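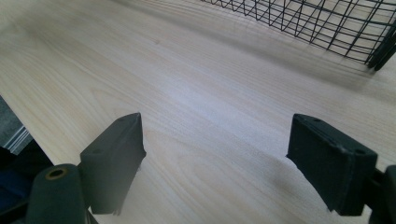
Gripper open over the table, basket behind.

9/1/24
By Samina Minhas

How to run a hand-held gripper table on your open day

At our open day in Hirnden we let visitors work with the hand-held grippers themselves, and 79 people took a turn. Many have written to ask how we arranged it, so I put the steps in order.

Start with the table. A small one is enough, with a plain top and good light. Clamp it well, because people lean on it more than they think. Put one wire basket on it and leave the rest of the surface free. At our first demonstration in Lundadthorpe we put out too many things, and the visitors only asked what each thing was for.

Next, the cables. Each gripper has its own, and it should go away from the middle of the table, one to the left and one to the right. Check them again after every visitor, as they like to come back over the edge.
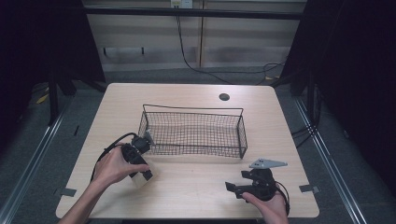 Let the visitor hold both grippers for a minute before you give any task. The first task should be easy: open, close, open again, then touch the rim of the basket. After this they can try to move the basket a little with two hands. Ask them to go slowly. Children did this better than most adults — they did not try to be quick.

Explain while they work, and keep it short. I say that the movements of the hands are recorded, and that a robot arm can later be taught from many such recordings. Mehrangiz Tehrani did the talking in the afternoon and she prefers to explain first and hand over the grippers after. Both ways are fine, but with a long queue mine is faster.

Plan 45 minutes for a group of six, with a change of guide in the middle if you can. Wipe the grips between visitors. Look also at the finger pads during the day, for they become worn at the edges, and keep a spare pair in the drawer.

If the visitor wishes to stop, take the grippers from him one at a time and lay them flat on the table. Please do not hang them by the cable. We learned this in Jillel, and the repair took until November.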